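Minutes of the equipment planning meeting, Wultwood workshop, September 24, 2018

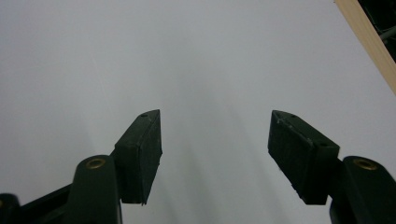
Present were the two people from the bench team, the person responsible for purchasing, the person who keeps the data storage, and the author of these minutes. One member of the bench team joined by telephone and left before item 5.

1. Minutes of the last meeting

Accepted with one correction. In item 3 the word "rented" should be "bought". The old text gave the impression that the tables go back in March, and this is wrong.

2. Hand-held grippers

The bench team asked for more hand-held grippers before the next round of recordings. At present two people must often wait for the same tool. The request is for four new pieces, to be ordered from Cusum together with the spare parts.

Purchasing has received a written offer of 329 dollars for each gripper, without the camera. The price is valid until the end of the quarter. The bench team would prefer six pieces, but purchasing answered that six is not possible if the storage in item 4 is also paid from the same budget. After some discussion it was agreed to order four now and to ask again in March.

There was a question if we could print the fingers ourselves. We have the drawings and the printer, but the printer is occupied with the parts for the other group until next month. The bench team said also that printed fingers from our machine did not keep their shape well at the screw holes last time. It was decided to buy the fingers finished, and to print only the small covers.

3. Spare parts and wear

The fingertip blocks wear faster than any other part. The bench team proposed to keep a fixed stock in the drawer and not order each time when something breaks, because a small order takes almost as long as a big one. Agreed: 48 fingertip blocks, delivered in one package. Grip pads are to be ordered separately from Pladudent, who have a better price on them.

Purchasing asked that every changed part is written in the notebook next to the drawer — with the number of the gripper and the day. The notebook was not used very well during the summer. It is not a big work and everybody is asked to do it.

4. Storage of recordings

The discs are 80 percent full. If we continue with the same number of recordings each week, they will be full before the new grippers are in use. Two possibilities were discussed:

Buy a second storage unit of the same kind as now. This is more expensive but nothing must be changed in the scripts.

Move the older recordings to the slow storage in the basement. This costs almost nothing, but somebody must check first which of them are still needed for training.

The group preferred to do the second now and to put the first in the budget for next year. The person who keeps the storage will prepare a list of the oldest recordings. The bench team will mark what can go.

5. Tables and light

The Higuchi project has asked to use our tables for two weeks. There was no objection, but they must bring their own grippers and chargers. It was mentioned that the lamps should be moved a little further to the side, as there were complaints about shadows on the work surface. No purchase is necessary for this. If moving the lamps is not enough, purchasing can spend up to 100 dollars for a second lamp stand without asking the group again.

6. Other points

The charger for the third gripper is missing. Whoever has it, please bring it back to the shelf.

The budget table will be sent by e-mail with these minutes. Corrections should come to the author before the order is placed — after that the sums are fixed.

Actions

Purchasing: order four grippers and the fingertip blocks from Cusum, ask Pladudent for delivery time of the pads.
Storage: list of old recordings.
Bench team: mark the list, move the lamps, start a new page in the notebook.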